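Boletín de Drondavell – Diciembre
Por Eifion Gape

Orden en la mesa de trabajo

Con el cambio de mes toca repasar los útiles de limpieza pequeños. Cada mesa de la sala Nalholm debe tener su cepillo de mano y su recogedor, guardados en el cajón de abajo. Hemos repuesto 35 cepillos y las piezas de plástico color crema que faltaban. Si en su mesa no hay ninguno, pídalo a Thịnh Giáp antes de las 16:00.
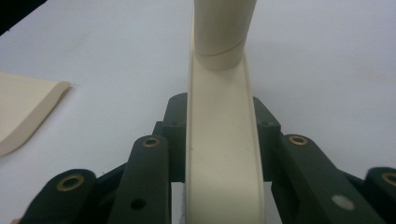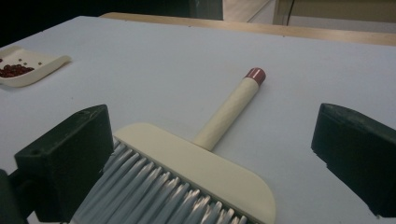

Cómo dejar el cepillo y las piezas

Sacuda las cerdas sobre la papelera y páseles un peine ancho si traen pelusa. El cepillo se guarda tumbado, sin nada encima – las cerdas largas se doblan enseguida y después no recogen bien. Las piezas de plástico se limpian con un paño húmedo y jabón neutro, nunca con disolvente. En las acanaladas conviene repasar los bordes, donde se queda el polvo. Séquelas antes de meterlas en el cajón.

Las piezas rajadas van a la caja de Dernora, junto a la puerta. El próximo pedido sale a final de mes y los avisos se recogen en la extensión 628.

2 comentarios
Contacto: extensión 2509 | © Drondavell | Volver arriba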